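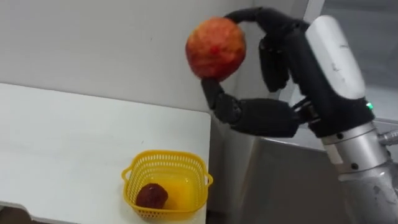

Figure 1. A red apple held up over the white table.

Keeping Fruit Longer in a Shared Kitchen
Project report by Renato Alarcón, Leiva Hall

My project started with a pretty dumb question — does it matter where we put the apples? Last March our floor at Leiva Hall threw away a whole bag of them, all soft on one side, and I got curious. I had 60 dollars from the Civitz student fund, which buys a surprising amount of fruit if you go to the Brullamdale market near closing time.

The plan was simple. Half the apples stayed out on the table and half went into the cold. I checked on everybody twice a day, once before class and once after dinner, and wrote down the color, the feel of the skin and any soft spots. I also weighed each apple on the kitchen scale. The whole batch came to 1226 grams on the first morning, and I was really hoping it would be a rounder number!

My first mistake was judging the fruit by its skin. Speckled apples look older to me (my grandmother would have laughed), so I gave them bad scores right away. After a few days I went back and changed the scoring to a scale of 1 to 5, based mostly on how firm they felt when I pressed near the stem. 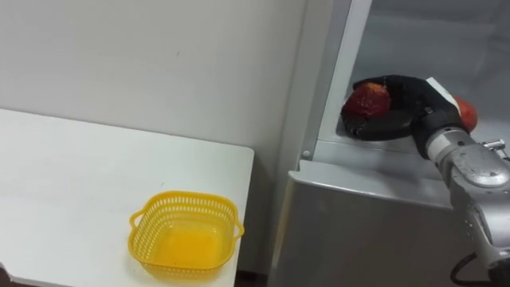
My second mistake was letting fruit sit close together. I'd read that apples give off a gas that makes other fruit ripen faster, and I didn't think of it until I was already halfway through my notes. From then on I left more space, but the early numbers from the cold group are a bit messy and I've marked them in the table at the back.

By the end, the table apples had lost more weight and felt a little mealy when I cut them open. The cold ones were still crisp — nearly 100 percent of the people I bugged for a taste test picked them, and the one holdout was my roommate, who likes his apples soft. The Jedadis notebook with all my scores is in the hall office if anyone wants to check my math. Next time I'd like to try pears, and I'd buy a better scale first.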